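# So what's an apprentice, anyway?

When I was nine, I thought there were exactly two things you could do after school. You could go to college, or you could be a soccer star. I was not good at soccer, so I was a little worried!

Then my cousin became an apprentice, and I found out there was another way to go.

An apprentice is a person who learns a job by doing it, next to somebody who already knows how. And they get paid while they learn. (Yes, really. I asked my cousin three times.) You can be an apprentice plumber, baker, electrician, carpenter, nurse's helper, or one of the people who fix elevators. There are hundreds of kinds.
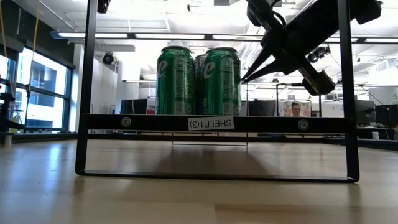
*Photo: Fung-ping Fang*

## Is it like school or like work?

Both, all mixed up together. My cousin works at a company called Pallier, which makes kitchens. Four days a week she's in the workshop with her mentor, a word that just means the person who teaches you. On the fifth day she goes to class at Sotdale College, where she does math, drawing, and safety rules. She says the math got a lot easier once she had a cupboard door to measure.

Her first year had 1,000 hours of practice in it. That sounds like forever, but think how long it took you to learn to read. You did a bit every day and one morning you were reading the cereal box.

## Do you get a test at the end?

You do! At Sotdale it's a long one. You make something, or fix something, and then you answer questions about how you did it. If you pass, you get a certificate, and grown-ups in that job know you've been trained properly. Last October the college had 746 apprentices, and a big bunch of them got to go up on a stage and shake hands while their families took blurry pictures.

## What do they learn first?

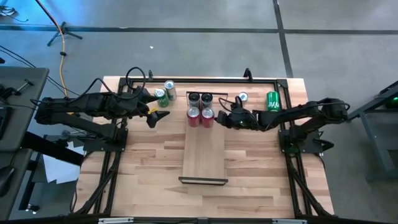

New apprentices usually start with small stuff, and that can be a surprise if you were hoping to build a whole kitchen in week one. My cousin swept floors, sorted screws, and learned the names of things. Then she learned to look hard at wood. Take a tabletop like this one, with strips in different shades of tan and honey brown and slightly darker lines where they meet. Somebody has to know how to fit strips like that together, and an apprentice might spend weeks getting the hang of it on scraps.

## Can I be one?

Not yet, sorry! You have to be a teenager at least, and the age is different depending on where you live and which job you pick. But you can ask people what they do all day. I once asked the man fixing our boiler, and he talked for the whole visit and let me hold the flashlight.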